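The floor is not a shelf (and other things I tell myself)
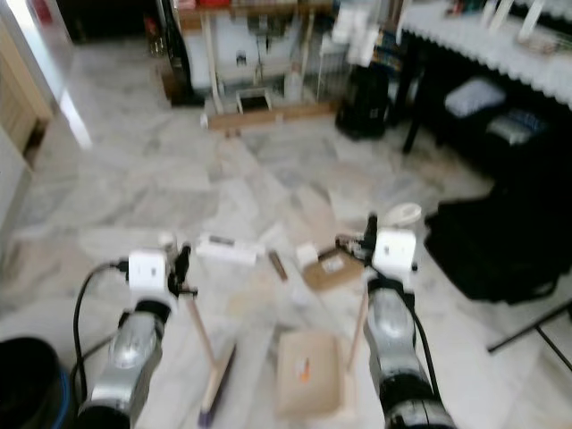 I have a rule, which I break about once a week, that nothing lives on the floor. Furniture lives on the floor. The dog lives on the floor. Everything else is meant to have a spot, and if it hasn't got a spot then it's supposed to go in the op shop bag by the front door, which yes, also lives on the floor, don't start.

Anyway! It was tiles week at our place. For those who haven't been reading long, we moved into the Bandthorpe house with carpet the colour of weak tea, and it took us the better part of two years to get rid of it. Now we have marble tile, white with grey running through it, and I love it more than is reasonable. I love it first thing in the morning in bare feet in February. I love it a good deal less in July. But the thing about a pale, shiny floor is that it shows you everything. Carpet is a very forgiving friend. You can drop a bit of cardboard on carpet and walk past it for a month. Drop the same bit of cardboard on marble and it sits there glowing at you like a lighthouse.

And it is always cardboard, isn't it? I did a proper pick-up on Friday, the whole floor, one end to the other, and I reckon half of what I dealt with was cardboard in one form or another. A flat tan box with a little orange and white label on it. Another brown piece with a printed label stuck on. I don't remember either of them coming into the house. I suspect they breed.

My mother-in-law Griet (Griet Van Wijk, who some of you will remember from the great apricot jam argument) is a one-touch person. If she picks a thing up she doesn't put it down again until it's where it belongs. She finds my way of doing things physically painful to watch. What I do is I make piles. I go along the floor and shove everything into the middle, and then I stand over it with a cup of tea and have a think. Griet says that's not tidying, that's sweeping with extra steps. I say it lets me see what I've got.

So, for the record, my piles go like this.

First is anything long. Broom handles, brush handles, curtain rods, bits of dowel, the tomato stake that somehow came inside. There's a light wooden one with a purple tip that I'm very fond of and a shorter wooden one that I'm less fond of, and they're both a menace lying down. Long round things on a hard floor are how you end up in Emergency at Lernau on a weeknight explaining to a very young doctor that you were defeated by a stick. They go first, every time, before I even look at anything else. I stand them in the corner behind the laundry door and then later I work out whether they're attached to anything useful.

On that subject, if you've got wooden handles that keep coming off their heads, have a look at the end before you chuck it. Nine times out of ten the thread's worn or the screw's gone walkabout and you can fix it with a wrap of plumber's tape. I did three last winter. Pieter Leemans next door told me to use a drop of wood glue as well and I was too proud to listen, and now one of them has come off again, so, Pieter, if you're reading, well done.

Second pile is flat stuff. Cardboard, paper, the mail, instruction leaflets in eleven languages. I go through the labels on the boxes before they get squashed. I never used to bother, and then I put a Boersma box out for recycling with the spare fittings still taped inside the lid and had to go down the driveway in my dressing gown to get it back. Labels come off if they'll come off easily. If they won't, I black out the address with a marker and get on with my life.

Third pile is small blocky things, and this is where it all comes undone. You know the ones. A little white cube. A little brown upright something that could be an offcut of wood or could be a marker standing on its end, you'd have to pick it up to be sure. They're too big to vacuum and too small to have a home, and every one of them looks as if it might be crucial to something. Is it a foot off the washing machine? Is it part of a game? Is it load-bearing?? I used to keep every single one in a biscuit tin, and when the tin got full I bought another tin. At the height of it I had four tins.

Then I got talking to Hilde Jacobs at the Saturday market, who sells secondhand tools and hardware and has seen more mystery bits than anyone alive. Her system is one jar. Only the one, glass, so you can see in. When it's full you tip it out on a tea towel and anything you can't name goes. I was appalled. I went home and did it with the first tin and could name two things, and one of those was a button. The tins are now holding biscuits, as nature intended.

Fourth pile, anything with a plug or that looks like it ought to have one. Power boards, chargers, little white cases that could hold earphones or could hold a retainer. I don't like power boards on a tiled floor at the best of times, particularly with a mop about, so I've been moving ours up. My brother-in-law Benedikt screwed one to the back of the desk for me and it was a ten-minute job that I'd put off since we moved in. If you can't screw into anything, the stick-on strips do work, but clean the surface with a bit of metho first and give them a full day before you hang any weight off them. I gave mine an hour. You can guess.

What's made the most difference, and I'm a bit embarrassed at how simple it is, is a box with handles. I bought a Fondero crate in the sales, the 400 one (there's a 600 as well but once it's full I can't lift it, so be warned), and it lives on the bottom stair. Whatever I've picked up that belongs somewhere else in the house goes in the crate, and whoever's going up next takes the crate up. In theory. In practice it was me going up for the first fortnight, and then I stopped, and on day three my husband fell over it and has been very diligent ever since.

Oh, and the floor itself, because a few of you asked after the last post. I mop it with warm water and a tiny bit of pH-neutral cleaner and that's all. No vinegar! I know your nan swore by it, mine did too, but vinegar eats marble and you'll get dull patches that don't come out. I learnt that one on a windowsill, thank goodness, and not on the floor. Neville Catterall, who laid ours, was very stern about it, and about lemon, and about dragging chairs. He was stern in general, to be fair. He also told me to dry it off afterwards with an old towel, which I do by putting the towel under my feet and shuffling around the room like a penguin. Sixty seconds a room if the radio's on and it's something with a decent beat.

A couple of comments from last time while I'm here. To the lady who asked whether felt pads mark the grout, mine haven't, but I do change them when they go furry. To the person who wanted to know where the yellow stool came from, it was hard rubbish, two streets over, and I carried it home on my head. And no, I still haven't finished the linen cupboard. I've done the top shelf and the shelf with the sheets. The towels are a matter for another day, probably in September when the weather picks up and I can hang the lot of them out and see which ones have actual holes.

Next job is the hall. There's a coat hook that's hanging by one screw and a basket of odd gloves, and I've promised Griet I'll do it her way, one touch, no piles. She's coming over to supervise and bringing a cake.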